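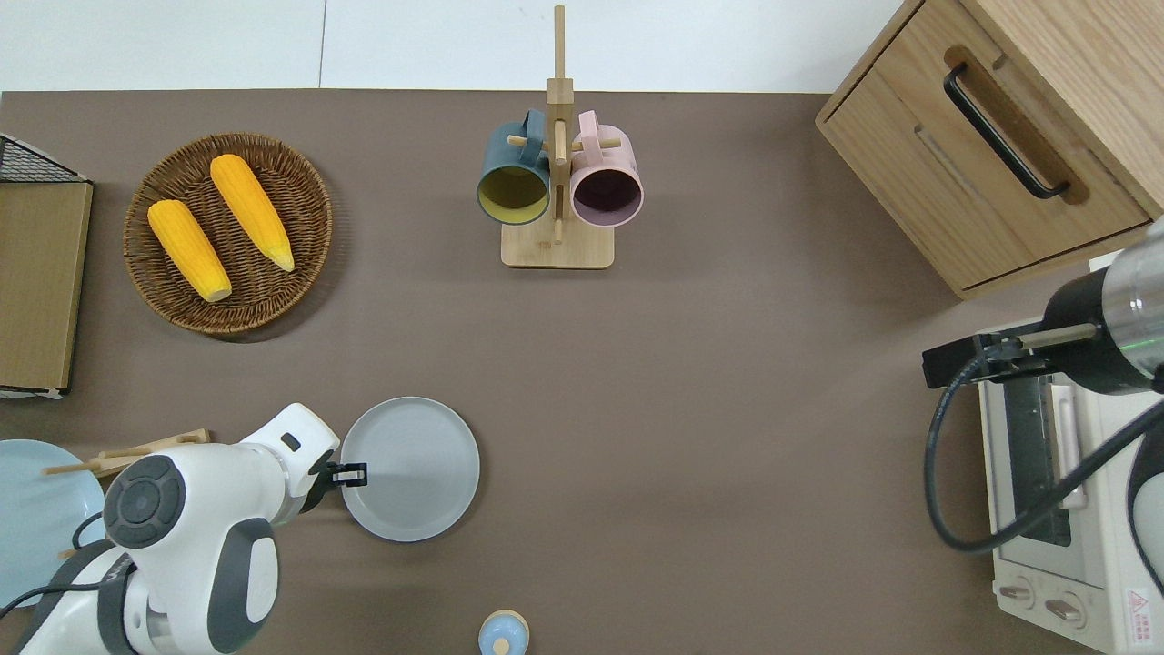
Two corn cobs in a woven tray

Community Help > Research and Funding > Travel grants

First conference grant - can I apply before my paper is accepted?

Asked by Noemí Espinoza, 06/11/2020

Hello all! I'm in the second year of a linguistics doctorate and I've finally got something I'm proud of, a chapter on greeting formulas in market towns. My supervisor thinks it would go down really well at the Ornville meeting next August, and I'm so keen to go that I've already read the whole call for papers twice.

The trouble is the money. My department can give me 300 towards travel and nothing more. There's the Lestia early career travel award, which would cover the rest, but the closing date falls before the conference lets people know whether they're in. The form asks for "evidence of participation" and I won't have any by then. Do I apply anyway and explain, or wait for the next round and risk missing it altogether? Also, does the department money count as "other funding" if it hasn't been paid yet?

I've never won a grant of any kind so please assume I know nothing. Thank you!

3 answers

Abundio Cuevas
Marked as helpful by the person who asked

Apply now! Please don't wait. I had the Lestia award two years ago and then sat on the reading panel for one round afterwards (they ask former holders to do it, and it's great fun if you like seeing what other people are working on). A good third of the forms we read came from people who hadn't heard back from their conference yet. Timing like yours is very common and the panel knows it.

For the evidence box, upload the email or web receipt that shows you submitted your abstract. If you haven't submitted yet, do that first, even if the abstract isn't perfect, and save the confirmation as a PDF. Then write one plain line in the notes: "Abstract submitted, decision expected in" and the month. If you win, the offer is made on condition that you send the acceptance letter later. In my case I sent mine five weeks after the offer and they paid within the month.

On the department money - yes, put it down. Anything promised in writing counts, paid or not. It won't hurt you. When I was reading, we liked to see that a department had put its hand in its pocket, and the award is meant to fill the gap. Just make sure your sums add up, so total cost minus department money equals what you're asking for. You'd be amazed how many didn't.

The part that matters most is the statement on why this conference. Lots of people spend the whole space describing their thesis. Give that two or three sentences and then talk about Ornville: which panel you'd be on, whose work you want to hear, what you'd bring back. Say it the way you said it in your question, because "greeting formulas in market towns" made me want to read the chapter straight away.

Get your supervisor's reference sorted early too. The system sends them a link and it expires.

Good luck, and do come back and tell us how you get on!

Behrouz Nouri

Agree with the above. Check the currency though. I filled mine in using the wrong one and had to email them.

Consuelo Chávez

Lovely topic! I can't speak for Lestia but I've held a Medrano small grant, which might be worth a look as a second string. It's open all year and there is no evidence box at all, only a letter from your head of department. The downside is that it pays after you travel, so you have to cover the fare yourself and claim it back with receipts. Keep every one, even the bus.

You can apply to both as long as you tell each about the other. I'd do Lestia first since it's the bigger of the two and there's a date on it.

One more idea - write to the conference organisers and ask whether they can give early decisions to people applying for funding. I did this once and had a very friendly reply and a letter in three days. I think they set some aside for students. Worst case they say no.

Comments on this answer

Noemí Espinoza: I had no idea you could ask for an early decision! Writing to them tonight. Abstract goes in tomorrow. Thank you all so much.

Abundio Cuevas: Good tip, I'd forgotten about that. Attach the letter if it comes in time.

This question has been viewed 159 times.

Related questions
Does a poster count as "participation"?
Who can write my reference if my supervisor is on leave?
Claiming back a visa fee after the trip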